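How to plan a day at Clillutcombe beach

Clillutcombe is a long, sandy beach with a rock pool at its southern end. Check the tide times the night before, as most of the sand at the Kavanagh Steps end goes under at high water.

Park at the Lasby Road lot, which has 400 spaces and fills by mid-morning in summer. The path down is nearly 25 minutes on foot with kids and bags.
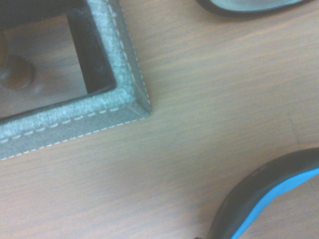

When is the best time to swim in the rock pool?

Two hours either side of low tide. Outside that, waves come over the wall.

Set up between the flags and at least 100 metres from the creek mouth – the current there is strong and the colour of the water hides it. Bring your own shade. The kiosk opens at 12 and takes cards.
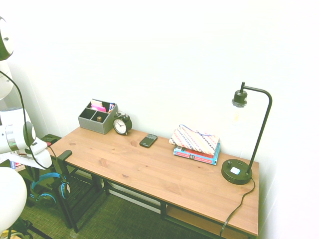 Allow longer for the walk back, as it is all uphill. The Nondia bus stops at the top of the path if you would sooner leave the car at home, but it runs hourly and doesn't take surfboards. From November it also stops at the caravan park.

Contact us | © Clillutcombe Beach Guide | Back to top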